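Stone veining

Veining is the pattern of lines and bands that runs through many kinds of building stone. It is best known in marble, but it also occurs in slate, limestone, serpentine and some granites. The word is used as well for printed or painted patterns that copy natural stone.

Formation

Most veins begin as cracks. Water carrying dissolved minerals moves through the rock, and the minerals settle out and fill the gap. White veins are often calcite or quartz. Yellow, brown and red ones usually owe their color to iron. Where a rock has been squeezed or folded after the veins formed, the lines may bend, break or fan out into a web.
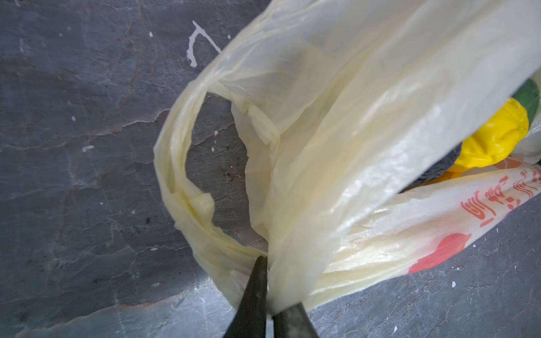

Photo: Hoshino Picture Library, 31 July 2019

In the trade, a vein is told apart from a fissure. A vein is filled, and may be as hard as the stone beside it. A fissure is an open or partly open break, and it can let in water and stains. Slabs with many fissures are often backed with mesh and filled with resin before polishing.

Cutting

The look of a slab depends on the direction of the saw. A vein cut goes across the layers and gives long, fairly straight stripes. A cross cut, also called a fleuri cut, follows the layers and gives a cloudy or flowery pattern. At the Udar quarry near Werkton, blocks are marked with paint on two faces so that the sawyer can find the bedding direction. The quarry lists 31 grades of gray marble, sorted mainly by vein width and spacing. 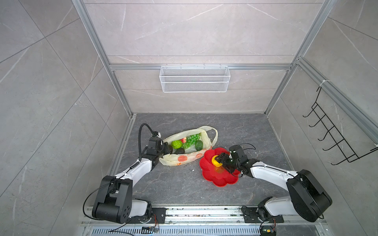
Matching is the work of arranging pieces so that the pattern reads well over a large area. In book matching, neighboring slabs are opened like the pages of a book, and the veins mirror each other at the joint. In slip matching they are laid side by side facing the same way. Large light gray tiles with thin white veining, used on a back wall and both side walls, are a plainer approach, in which pale lines draw little attention to the seams. Strong dark veins need more care, and more waste has to be allowed for.

Imitation

Painted marbling was in common use long before printed tile. The painter lays a ground color, adds glazes while it is wet, and draws the veins with a feather or a thin brush.

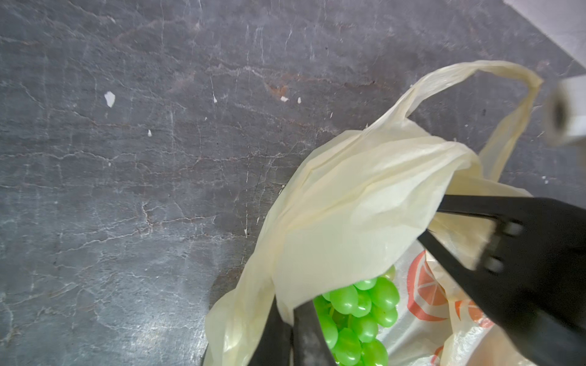
Printed patterns have the drawback of repeating. The Grodard tile works at Werkton makes a series with 23 different faces, mixed before packing to keep identical tiles apart. Printed film and laminate repeat at a fixed length.

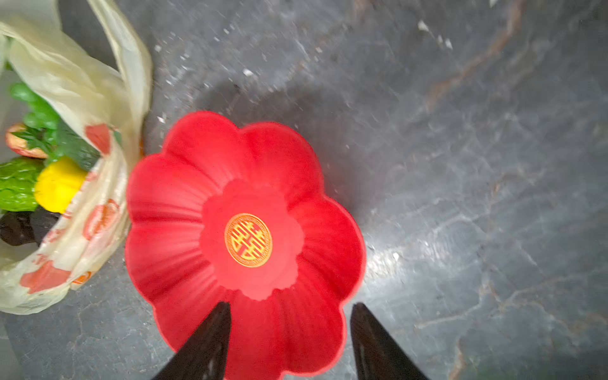 Red plastic bowl on a dark gray marble-patterned surface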